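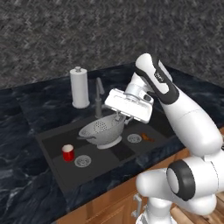
The Mujić sink trials are a set of simulated tests for comparing robot grippers on wet-area kitchen tasks, run on the Cludomus home simulator. They are best known for the colander lift, in which an arm has to pick up a metal colander from a double-basin sink and set it on the counter. It sounds like a small job, and it is a wonderfully hard one! The parallel-jaw gripper has to come down over the rim with a finger on each side of thin metal, while the divider between the basins leaves little room for the hand. A red cup standing in the same basin adds a second object to keep clear of, and the faucet behind the colander limits how far the wrist can swing back.

Background

The trials grew out of an earlier tabletop set by Minidier, which used blocks and boxes on a flat surface. Grippers that did very well there often scored poorly once the target sat below counter height, and the sink set was put together to look at that gap. The first release had 17 layouts. The current one has 39, all with the same counter and a different mix of dishes, cups and food pieces.

Method

Each gripper is mounted on the same simulated arm and driven by the same Roltport controller, so that differences in the results come mostly from the hand. A full run is 266 attempts. An attempt counts as a success if the object ends upright on the counter and no other object has tipped over. Time is recorded but does not affect the score.

Grippers compared

Three types have been tried in full: a standard parallel-jaw hand, a version with longer fingers, and a soft three-finger hand. The long-finger version gained some 28 points over the standard one on the colander lift, a lovely result for such a simple change – though it lost ground on small food pieces, where the tips tended to flex. The soft hand was strongest on cups and weakest on thin rims.

Limits

Water is not simulated, and metal surfaces have a fixed friction value. Results for the wrist camera are reported separately, as glare on polished metal is milder in the simulator than in a real kitchen.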